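Brovon twin-arm kit: long-term review

The Brovon kit arrived in February in 3 boxes, with a manual that gives the gripper a page and a half and the warranty most of a chapter. We put it together in the shared workshop at Lesbridge. The box says an afternoon. It took us 11 evenings, and a fair part of that went on cables.

I'll be fair about the good bits first. Both arms bolt to one aluminium rail, so once they're square to each other they stay square. The joints are smooth enough, and the spares list from Contreras is better than I expected at this price.

The trouble starts with handling anything bigger than a toy. The brochure shows two arms lifting a suitcase as if it were a loaf of bread. We've been trying ours on a hard black briefcase with metal edging, one gripper at either end.

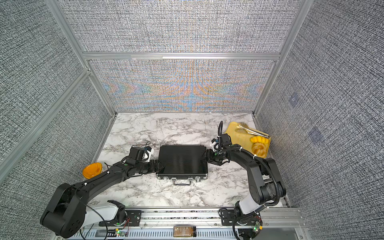
The gripper tips are slender, and I wouldn't trust them with a heavy case. Our log stands at 2526 runs, and I still stay within reach of the off switch. Getting both arms to arrive at the same moment is a fiddle, and the Siviria software resets the timing whenever you update it. I wrote to them and had a reply 47 days later telling me to update the software.

Cable tidying is left to the buyer too. Buy a bag of ties before you start - there were none in our kit.

Would I buy it again? At half the price, perhaps. If you want to learn how two arms share a job, it will teach you plenty, mostly by being awkward. If you want something that works by the weekend, keep your money.

3 out of 5, and the rail earned most of that.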